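Accueil | Qui sommes-nous | L'atelier | Portes ouvertes | Contact

Qui sommes-nous ? Nestix, atelier de préhension à Brelville

Nous apprenons à des machines à débarrasser une table. Nos mères trouvaient que c'était un projet d'avenir, elles avaient seulement pensé à quelqu'un d'autre.

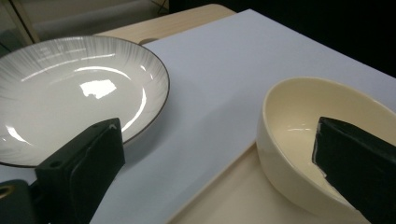

Nestix occupe depuis quatre ans le premier étage de l'ancienne imprimerie Pichon, côté cour, porte verte, sonnette capricieuse. L'équipe conçoit des pinces et enregistre des gestes de manipulation pour des cuisines collectives, des plonges, des cantines. Greer Cairns a fondé la maison après dix ans passés dans l'emballage industriel, secteur où tous les objets ont la politesse d'être des cartons. La vaisselle est moins bien élevée : elle brille, elle glisse, elle s'empile de travers.

Une fois par an, en octobre, nous ouvrons l'atelier au public. La dernière édition a reçu 400 visiteurs, pour un escalier qui en supporte nettement moins à la fois. Le programme tenait en deux démonstrations. La première montrait comment on enseigne un geste : une personne tient la pince à la main, saisit un bol ou une assiette, le repose, recommence. Le public s'attendait à des étincelles. Il a vu quelqu'un ranger des bols avec une concentration de chirurgien, et il est resté quand même – certains sont même revenus après le goûter.

La seconde était confiée à Guder, notre bras de table, qui devait reproduire le geste sans aide. Guder a pris son temps. Un monsieur du premier rang a fait remarquer que sa fille allait plus vite, et sa fille, neuf ans, a demandé à essayer. Elle a obtenu la pince à main, un bol et les applaudissements de la salle. Nous avons gardé son dessin, affiché près de la machine à café : Guder y porte un tablier et sourit, deux options absentes de notre catalogue.

Les questions les plus fréquentes ce jour-là concernaient la casse. Nous avions acheté 100 pièces de vaisselle dépareillée au vide-grenier de Brelville, et le carton de réserve a servi. Le reste de l'année, les écoles et les professionnels de la restauration peuvent venir le lundi à partir de 14 h, sur demande. Prévoyez une heure, des chaussures fermées et un peu de patience envers Guder, qui n'aime pas être regardé de trop près.

Dernière mise à jour : octobre
4 commentaires | 2 partages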